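Getting the Garage and Mudroom Ready Before the Cold

Posted October 23, 2023

Every fall I tell myself I'll get to the garage while the weather is still nice, and every fall I find myself out there in a coat and two pairs of socks, moving rakes from one side to the other. This year I did a little better (not a lot better, but I'll take it!), and since a few of you wrote in after the pantry page to ask how I handle the rest of the house, I thought I'd put down what works for us.

Start with the floor. I know it's tempting to begin with the shelves, but if you can't walk, you can't carry anything, and you'll end up stepping over the same bag of potting soil all afternoon. Pull everything out onto the driveway on a dry day and give the concrete a good dry sweep before any water goes near it. For old oil spots I pour on plain clay cat litter, grind it in with the sole of an old shoe, and leave it overnight. Sweep it up in the morning and go over what's left with dish soap and a stiff brush. A really old stain may need two or three rounds, and there's one by our side door that I have simply made peace with.

Garden tools come next. Knock off the dirt, scrub the metal with a wire brush, wipe it dry and rub it down with a little oil on a rag. Wooden handles get a light sanding if they've turned rough, and then linseed oil. Please lay the oily rags out flat outdoors to dry before you throw them away – a wadded-up linseed rag can heat up and catch fire all on its own, and I don't want any of my readers learning that the hard way.

Drain the hoses by walking them over your shoulder from one end to the other, then coil them loosely and hang them on something wide. An old bucket screwed to the wall, open end out, does beautifully, and you can keep the nozzles inside it.

Paint cans are my weak spot. I had 14 of them, most with a crust on the lid and no idea which room they belonged to. Now I write the room and the month on a piece of masking tape and stick it on the side, never the lid, and I bring anything water-based into the basement so it won't freeze. My neighbor Da-eun Yoo goes one better and brushes a stripe of the color on the tape too, which I have shamelessly copied.

Now, straps and cords. We seem to own every kind ever made, and they used to live in one terrible knot in a laundry tub. Roll each one up on its own, starting from the buckle or hook end, and hold it with a rubber band or a twist of wire. 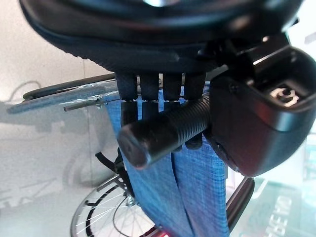 Before you put any of them away for the winter, run the whole length through your fingers and feel for thin places, and look hard at the stitching. A frayed strap can still tie up a bundle of newspapers, but it has no business holding anything on the roof of a car. Grubby ones can soak in a basin of cool water with a squirt of dish soap, and then hang them in the shade until they're dry right through. If you roll them up damp you'll smell it in May, believe me.

The mudroom I do last. Two boot trays, a towel folded underneath each for drips, and a basket apiece for hats and gloves. I wash the winter gloves before we need them and stuff the fingers with a bit of tissue so they keep their shape. Leather boots get wiped down, dried away from the heater and waxed, and if the laces look tired I change them now, while I'm sitting down with a cup of tea and not hopping by the door at seven in the morning.

Next time I'll get to the snow shovels, and the trick with candle wax that my mother swore by.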